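How to run a small hands-on demonstration at an open day
26th May — by Mohit Dixit

At our January open day in Trurnach we let visitors try the hand-held grippers for the first time. I was in charge of the table. These are my notes for colleagues at Unena and Bisht who will do the same thing soon.

Choose a task which a visitor understands without any explanation. We use a sponge and a soap dish. The visitor puts the sponge into the dish, and that is the whole task. Do the task one time yourself, slowly, and do not talk while you do it. Then sit the visitor down and hand over the grippers one after the other.
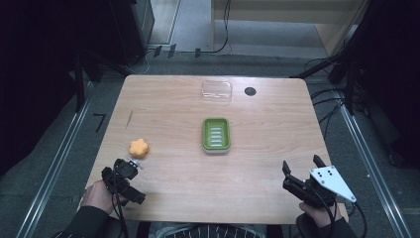
How long should one visitor have at the table? Give each person 5 minutes, and keep a paper list so that the people waiting know their turn.

Most beginners squeeze too early. Ask them to open the fingers fully, bring them over the sponge, and only then to close. It helps to let them practice this with nothing between the fingers, above a free part of the table. 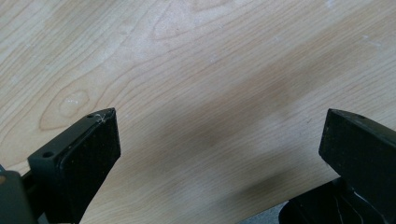
Gripper open over the bare wood.

When the opening and closing feels natural, return to the sponge. A soft thing forgives a strong grip, so I always begin with it. The sponge should go down flat in the dish. If it lands with one side on the rim, let the visitor correct it with the gripper — please keep your own hands away, even if it takes long.

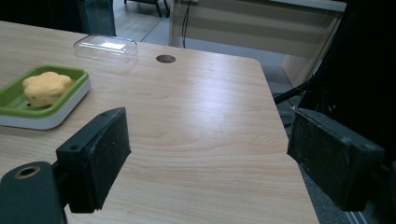
After each visitor, put all the things back to their starting places and look at the finger pads. We had 24 visitors in one afternoon, and with a group of this size you need 2 persons: one to explain and one to look after the cables. I tried to do both before lunch and I was too slow.

At the end, ask the visitor which part was difficult. Write the answer down in their own words.

Comments (3)

norkatano_lab: We did 19 people with one table and it was tiring. Will try the paper list.

Pia: Do you let children do it too?

Mohit Dixit: Yes, with a parent next to them. They learn it faster than we do.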